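Okay, slide 4, bottled water labels. Quick hands up, who's read one right through? (I hadn't either, till the Dawber workshop in February!) Give them a sec to laugh, have a sip.

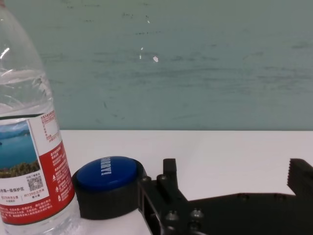
So my favourite labels put a bit of scenery up front, then all the fine print gets squished in round the side – and that's the part I want to chat about for the next 10 minutes. Colour first, then type size. Pass the Rukine samples along the rows now.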